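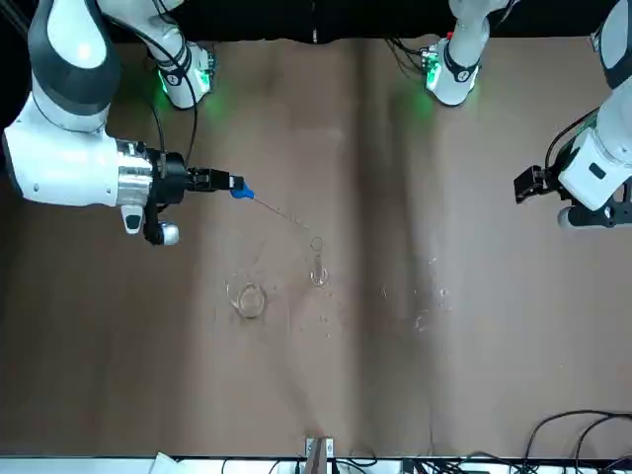 13 août 2025

Messagerie interne, suite des essais de bascule vers Clidbridge.

Repris le banc ce matin avec la configuration de mars, sans toucher au serveur Dronar. Deux clients connectés, un sur le réseau filaire, un en wifi. Envoi de 4000 messages courts par script, espacés de 20 ms. Tout est arrivé côté filaire. Côté wifi, il en manque environ 300, presque tous groupés juste après la reconnexion forcée.

Regardé les journaux de la passerelle. Le client redemande l'historique à partir du dernier identifiant reçu, mais Clidbridge lui répond avec l'heure d'arrivée sur le relais de Bernberg. Les deux horloges ne sont pas d'accord, donc tout ce qui tombe dans l'écart est considéré comme déjà lu. Même symptôme que pour les notifications fantômes sur mobile, à vérifier.

Forcé la synchro NTP sur le relais et relancé le même script. Plus de perte au premier passage. Au second, des doublons dans le salon de test, jamais dans les conversations privées. Pas compris pourquoi. Le salon passe par le module Magaña, les messages privés non, je commencerais par là.

Les accusés de lecture restent désactivés pour l'instant, ils faussent les comptages.

À faire :
- même essai avec pièces jointes
- couper le module Magaña et comparer
- demander l'accès en écriture au relais, le compte actuel expire
- remettre le délai de reconnexion à sa valeur d'origine, je l'ai laissé à 2 s sur le client wifi

Journaux bruts dans le dossier partagé, sous-dossier bascule.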